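Rechercher sur le site OK

Mis à jour le samedi 23 avril 2022

Moi, les haies taillées au cordeau, je n'en peux plus ! Derrière la maison, à Grukerden, on a cinq charmes plantés de travers et je les adore. 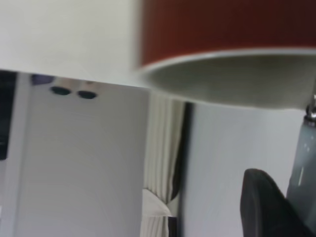 Le voisin voudrait que je rase tout pour mettre du laurier (2 000 euros le devis, quand même). Et les merles, ils nichent où ?

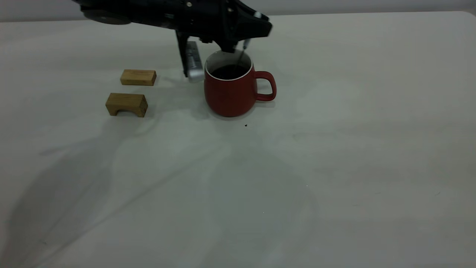 Bref, je taille en juillet, un peu, mal, et ça repousse très bien. 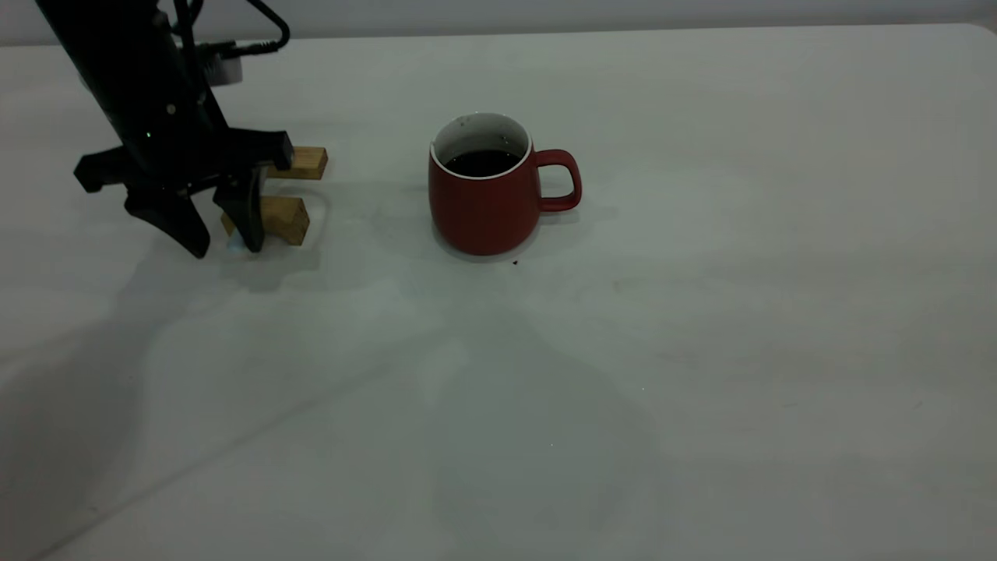
Le bras noir et la table blanche

Imprimer | Envoyer par e-mail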